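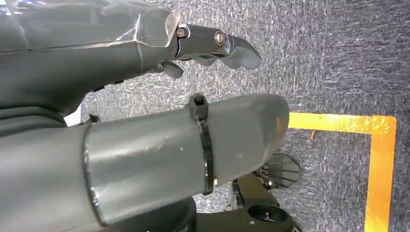

Our project studied how small packages can be kept in order on a shared work table. In our course room the tables are used by several groups, and small things are often mixed with laptops and phones before the afternoon is over. Carpet makes this worse, as a small package which falls on it makes almost no sound. We also looked at how simple fastening and covering is done in the same room: one black zip tie pulled around a thick gray tube, and clear plastic film laid over the gray hand. Such cheap methods gave us the direction for the work. We wanted a solution from cardboard, without glue and without special tools.

1. The tray

We compared two designs, which we named Stollia and Ultwood. Stollia is an open box with low walls. Ultwood has thin partitions which cross each other and make compartments. The partitions are cut with a slot to half of their height, so they can be taken out and stored flat. The first Ultwood tray was too narrow and the packages had to be pushed in. In the second version we made every compartment 18 mm wider.
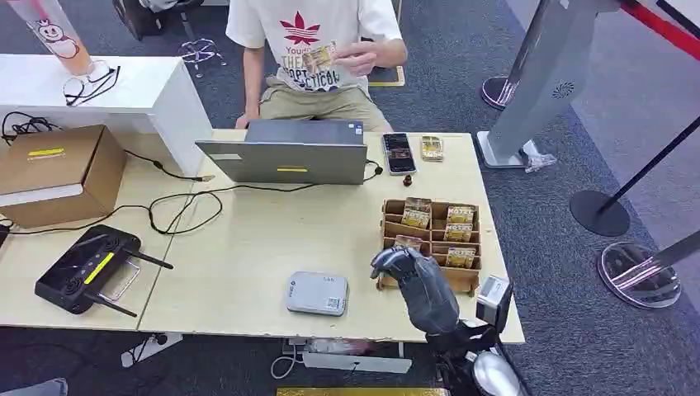 Figure 1. Cardboard tray with upright packages on the shared table.

The gold packages stand upright in the compartments, and this was important for us. A package which lies flat takes more place on the table and is easily covered by a paper or a sleeve.

2. Use of the table

We made 20 short sessions with each design and wrote down every package that was put back. With Ultwood there were 114 returns in total, and 85 of them were to the correct compartment on the first try. Most mistakes happened in the back row, where the front packages hide the free place.

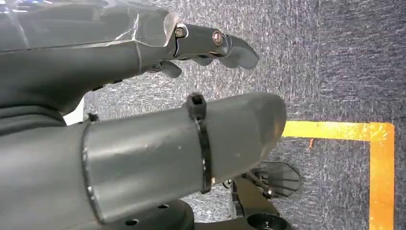 Figure 2. Cable tie on the gray tube, with the locking head on top.

The tie was also our model for the spare packages, which we bundled by the same method. It holds well but must be cut each time, so we later changed to a paper band. 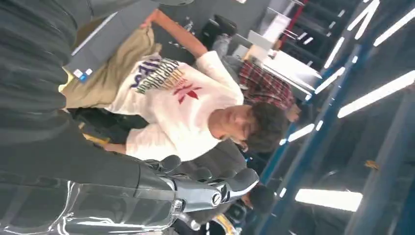 Figure 3. Several people near the work area, with a laptop close by.

When more people are close to the table, the laptop decides where the tray can stand. We recommend to place the tray at the side of the laptop and to keep the front edge free. The next version should have a lower front wall and larger labels for the back row.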